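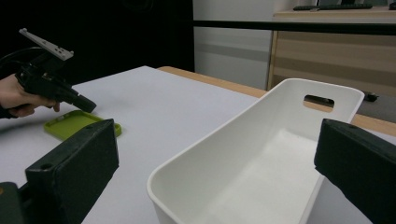 Gindulon Small Things Sorting Set

README, version 6
Maintained by Yurii Kuzmenko and Eino Lindqvist
Last updated Thursday, May 21, 2026

What this is

Gindulon is a collection of short tabletop tidying recordings. Each one covers the same modest chore: a few small household things are lying on a table, an open bin is standing nearby, and the things go into the bin. We love this chore! Everybody has done it a thousand times, usually while thinking of something else, and it is full of little choices that are fun to look at closely (which thing first, which way up, left side of the bin or right, drop it or lay it down).

The set has 200 recordings in this version. Each is 30 seconds or shorter. They are sorted into 6 groups by the kind of thing being put away, listed further down.

The table

All recordings in this version use a table with a white top and a light wooden edge. We tried a dark top for the first version and went back to white, mostly for the sake of the black items, which are much easier to follow on a pale surface. White things on white are harder, and we decided to live with that. If you are interested in low contrast, the paper group is where to look.

The table is wiped between sessions but not between recordings, so you may come across a crumb or a pencil mark that stays put for a whole afternoon.

The bin

The main bin is white plastic, rectangular, open on top, with rounded corners and sides that flare a little. It has an oval handle hole in the short end and a thick rounded rim. We are very fond of it. The flared sides forgive a sloppy drop, and a thin item that lands against the wall will often slide down flat.

The bin is not lined up with the table on purpose. Before each recording it gets a fresh angle, and sometimes it sits close enough that reaching over the long side is the natural thing to do, sometimes far enough that the short end is easier. Please don't assume a fixed position when you use the set. The first version had the bin square to the table every time and it made for dull material.

A second bin, the shallow Ojala tray, shows up in the kitchen group only. It has no handle holes.

The things

Phone and desk: flexible phone cases, charging cables, erasers, a tape dispenser. Cases are the favorite in our house. They bend, they have raised edges and a hollow middle, and a case lying flat gives you almost nothing to get hold of except that edge. The bright ones, lime green especially, are a joy to pick out at a glance.

Kitchen: measuring spoons, bottle stoppers, silicone lids.

Sewing: spools, a cloth tape measure, a pincushion with no pins in it.

Paper: envelopes, folded receipts, index cards.

Toys: wooden blocks, a rubber duck, one very stubborn puzzle piece.

Odds and ends: whatever was in the hall drawer that week. This is the messiest group and Eino's favorite.

How a recording goes

The bin starts empty and the things start on the table. Items are placed by hand without a plan, though we avoid stacking them except in the paper group. A recording ends when the last item is in the bin or when the time runs out. Unfinished ones are kept and marked "partial" in the list. There is plenty to learn from a receipt that refuses to come off the table.

Drops outside the bin are kept too. They are marked "miss", and if the item was picked up again afterward, "miss, recovered".

File layout

recordings/ one folder per group, numbered inside the group
lists/items.csv every item with its color, rough size and whether it bends
lists/outcomes.csv complete, partial, miss, or miss, recovered
notes/ plain text, one file per session, written by whoever was there

The session notes are uneven. Yurii writes a page and Eino writes a line. Read them anyway, since that is where you find out that the blue spool was swapped for a green one halfway through the sewing group.

Colors in items.csv

We use ordinary color words and kept the list short. "Lime green" and "green" are separate. "Light gray" and "gray" are separate. "White" includes off-white, and for the envelopes that was a long discussion.

Known problems

Two toy recordings have the same number. The second has an "b" after it now, but old copies of outcomes.csv list only one.

The tape dispenser was entered as "does not bend", and the cables were too, by mistake. The cables are fixed in this version.

Daylight changes during the longer sessions. Sort by session before comparing colors.

Changes since version 5

Added the odds and ends group.
Renamed "office" to "phone and desk".
Removed the Lesteck box, whose lid kept falling shut.
Rewrote the outcome labels so that a miss no longer counts as partial.

Coming next

In June we hope to add a soft basket from Fumach and a group for socks. Socks! If you have ideas for other things people toss in a bin at the end of the day, write to either of us. Small, cheap and safe to drop is all we ask.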